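Tastell Community Museum
Call for Participants: Household Clothing Oral History Project

Posted Nov 7, 2021

The Tastell Community Museum invites residents and former residents of the Jotholm district to take part in an oral history project on the care, repair and passing on of everyday clothing. Interviews recorded for the project will be added to the museum's permanent collection and will be available to researchers and members of the public in the reading room.

Background

The museum holds more than 90 items of dress from the district, most of them given by families between the closing of the Erdem mill and the present day. The greater part of this material is formal wear: wedding outfits, christening gowns, uniforms and coats. Ordinary clothes are poorly represented. Work shirts, school clothes, undergarments and T-shirts were worn until they could no longer be used, then cut up for rags or thrown away. Little was written down about how they were washed, mended, shared among brothers and sisters, or altered for a new wearer. The project is intended to fill that gap while people who remember these practices can still describe them.

Who may take part

Participants must be 18 years of age or older and must have lived in the Jotholm district for at least seven years at any time. No special knowledge of sewing or textiles is expected. The museum particularly wishes to hear from:

People who did laundry or mending for a household other than their own
Former employees of the Erdem mill and members of their families
People who grew up in homes where clothes were handed down among several children
People who moved to the district from another country and brought clothing practices with them

Members of the museum staff and their immediate relatives are not eligible. Persons who took part in the earlier Flakano Street recordings may apply again, provided that the new interview covers different subjects.

What participation involves

Each participant will attend one preliminary conversation by telephone and one recorded interview in person. The interview will last no longer than 90 minutes and may be stopped at any point. Interviews will be held in the ground floor meeting room, which has step-free access. Home interviews can be arranged for participants who are unable to travel.

Participants are asked to bring one garment that they have worn, mended or kept. It need not be old or valuable. Garments will be photographed flat on a table, measured and returned on the same day. Please do not wash, iron or repair the item especially for the interview. A garment will be accepted into the collection only if the owner wishes to give it and signs a separate gift form.

Interviews may be given in English or Turkish. Requests for another language should be made at the time of application, and the museum will try to find an interpreter.

Payment and expenses

Participants will receive a gift card at the end of the recorded interview. Local bus fares and parking fees will be repaid on presentation of a receipt. Payment is not affected if a participant decides to end the interview early or later withdraws the recording.

Consent and use of recordings

Before the interview, each participant will receive a written statement explaining how the recording will be stored and used. Participants may choose to be identified by full name, by first name only or by a number. They may close all or part of a recording for a period of nine years. A typed copy of the interview will be mailed to the participant for correction before it is made available to readers.

How to apply

Application forms may be collected from the front desk or requested by mail. Completed forms should be addressed to Gülizar Güler, Collections Office, and must reach the museum by December 13. Applicants will be notified in writing of the outcome. Questions about access, interpreting or consent should be directed to Hacer Kılıçarslan, Oral History Coordinator, at the same address.
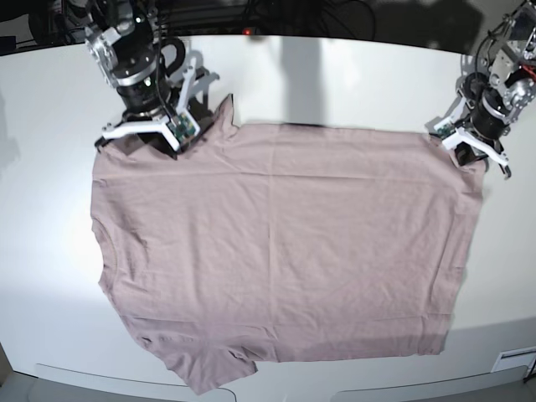 Applications received after the closing date will be kept on file and considered if further places become available.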